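Search this manual Enter keyword Go

Section 6: Setting up the serving tray and packaged snacks

This section covers the Gedum round serving tray when used on a Trivurent table for individually wrapped snacks. Assemble and level the table first.

6.1 Preparing the table

1. Wipe the tabletop with a damp cloth and dry it fully. Grit caught under the tray will scratch a white surface.
2. Check the tray for chips along the rim. Do not use a chipped tray.
3. Place the tray flat, close to the person serving. Leave at least 300 mm between the tray and any table edge that people walk past.
4. Press lightly on opposite sides of the rim. If the tray rocks, turn it a quarter turn and test again.

Note: The tray is finished for dry and wrapped food. Unwrapped or oily food needs the Seyoum liner, supplied separately.

6.2 Placing the snacks

1. Put unopened packages on the table beyond the tray, on the side away from the person serving.
2. Check the seal at both ends of each package. Set aside any package with a split or lifted seal.
3. Move packages onto the tray one at a time, holding them by the body. Pulling on a sealed end can open it.
4. Lay packages in a single layer inside the rim. A second layer may be added once the first is full, up to a maximum of 6 small packages in total.

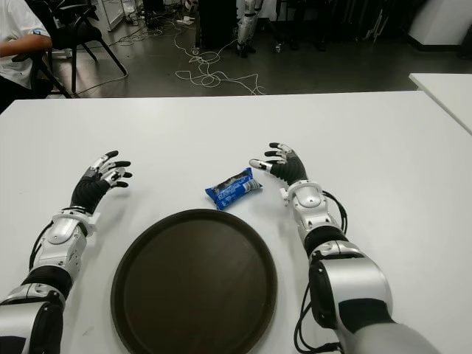 Can the tray be carried with the snacks already on it?

Carry it loaded only over short distances and with both hands under the base. For a move between rooms, take the packages off, carry the tray empty and reload it at the other table.

Caution: Do not lift the tray by the rim alone. The rim is there to stop packages sliding off and is not a handle.

6.3 Using a second table

1. Where a second table is used for spare stock, set it back from the serving table. The two tops do not need to be the same height.
2. Keep the floor between the tables clear.
3. Refill the tray when 3 packages remain.

6.4 Cleaning and storage

1. Remove all packages and tip out crumbs.
2. Wash the tray by hand in warm water with a mild detergent. Do not soak it. Soaking dulls the matte finish, and the change in colour is permanent.
3. Dry the inside of the rim with a soft cloth, then leave the tray on its edge for roughly 6 hours before storing.
4. Store flat. Do not stack other items on top.

Replacement trays and liners can be ordered from the Clumham parts counter. Quote the code printed on the carton label.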